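Garnar Film Society
Minutes of the August members' meeting, held in the upstairs room at the Obura

The chair opened the meeting at 7:10 p.m. and thanked everybody for coming out on such a sticky evening. Apologies had been received from the membership secretary and the projectionist. The minutes of the last meeting were read and approved, with one small correction: the Sanach trilogy was shown over two evenings and one matinee, and the earlier minutes had left out the matinee altogether. Those who sat through it wished this to be put right.

Money
The society has 3,438 dollars in the bank after the hall rental was paid. Of that, 300 is set aside for the screen repair and should be left alone, please, however tempting the poster fair looks. Membership stands at 211, a very happy number for the middle of summer.
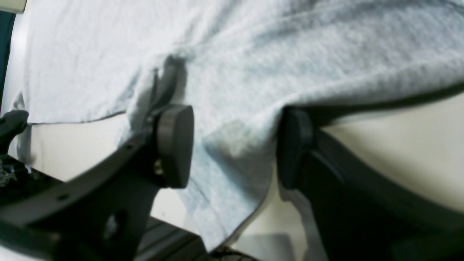 Fall season
There was a long and good-natured discussion of the fall season, which is to be given over to sequels and the odd things that happen to a series when a new director takes over. The program group had brought a list of six titles. Most of the room liked five of them very much. The sixth, the third Raltetti picture, divided people sharply, as it seems to have done when it first came out. One member felt that the change of lead actor sinks the whole thing in the first ten minutes. Another spoke up warmly for the villain, the music and the train sequence, and said the second film only looks better because we all saw it younger. After a good deal of this it was put to a show of hands and the picture was kept in, to be shown last, with time allowed for talk afterward.

It was agreed that the first two Raltetti films should be shown in the order they were released. A suggestion that we begin with the prequel was heard politely and did not find a seconder.
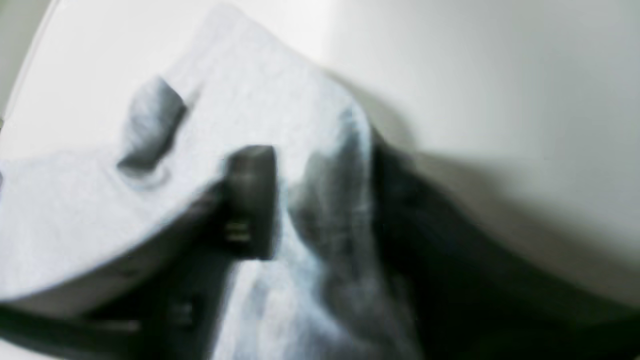 The licensing fee for the longer cut of the second film was then raised. The distributor has asked for more than we paid last year, and the program group will write back to see whether the theatrical version comes cheaper – several members said they preferred it anyway, mainly on account of the ending.

Program notes
The newsletter editor asked that notes be kept to one page per film and that the plot not be given away in the first line. We will print 3,000 of the season leaflets, the same as last fall, and leave a good stack at the library.

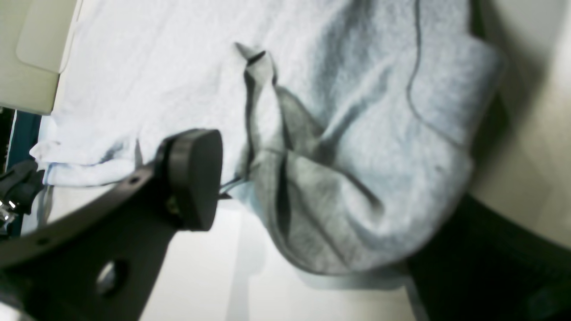

Gripper pad and plate, with fabric nearby

Other business
A member asked whether the intermission could be a little longer, as the line for coffee moves slowly. Agreed, fifteen minutes from now on. The side door sticks again and the Obura has been told.

The meeting closed at 8:50 p.m. The next one will be in the same room, at 7 p.m.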